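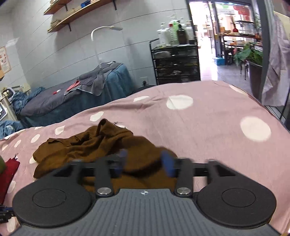

Testing a two-finger gripper on crumpled clothing

Last updated: August

Folding is the household chore most often asked about when people want to know whether machines can take over at home. The short answer is that a machine can fold a T-shirt laid flat on a plain table, slowly, and can fail at nearly everything that comes before that. This page sets out a bench procedure for the part that comes before: finding a hold on a garment that has been dropped in a heap, and opening it out far enough for a folding routine to start.

The procedure was written by Mulugeta Kumsa for the Kititz garment set and revised by Hicham Tahiri after the Filali trials. It assumes a parallel gripper with soft pads and a wrist camera.

What you need

A bed or padded surface. Do not use a hard table. A mattress gives under the fingers, and the cover moves with the garment.
A patterned cover. Large spots are a fair test, as many segmentation models treat a spot beside a hem as part of the garment.
Knitted and woven garments in several colours, at least one of them with buttons or embroidery.
A log sheet with columns for grasp point, result and time.

Step 1. Drop the garment

Hold it by one point at shoulder height and let go. Do not tidy it. If it lands flat, pick it up and drop it again. Leave other clothes on the bed.

Step 2. Choose a grasp point

Look for an edge before looking for a fold. A fold is easier to pinch, but it may hold two or more layers, and lifting it brings up a bundle. Ribbing is a good first choice on knitwear: it is thicker than the body of the garment and usually marks a cuff, neck or hem. A person finds it by touch in a second or so. A camera has to pick it out from the creases beside it, and at present does this badly on dark cloth.

Step 3. Approach and close

Bring the pads down either side of the chosen edge with the fingers open. Lower until the tips press lightly into the mattress, then close.
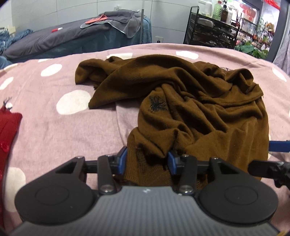

Closing too early catches only the top layer. Closing too late drags the cover in with the garment, and the controller will report a good grasp, as the pads have met resistance. Check by lifting 4 cm and watching the cover. If it rises, open, move the pads up slightly and try again. Enter this as a cover grasp. It must not be counted as a success.

Step 4. Lift and regrasp

Raise the garment until most of it hangs clear. Find the lowest corner and take it with the second gripper. Stretch the two points apart until the cloth is straight between them, then lay it down away from you. Allow 12 regrasps. After that, record a failure and return to Step 1.

Reading the results

Run 100 drops for each garment. In the Filali trials a person guiding the grippers by hand opened out the test cardigan in 93. The Berkon controller, given the same garment and the same cover, managed 4. Most of its failures were cover grasps or bundles, and very few were slips. Stronger fingers would not have helped much.

The gap narrows on a plain cover with a single garment. Figures from such a set-up should be reported separately, as few bedrooms look like that.

Known problems

Loose threads confuse edge detectors, so trim them or note them on the sheet. Embroidery stiffens the cloth around it and is sometimes taken for a separate object. The Unulia tracking software loses the garment when the hand covers more than half of it. If this happens, back off, wait for the outline to return, and repeat from Step 2.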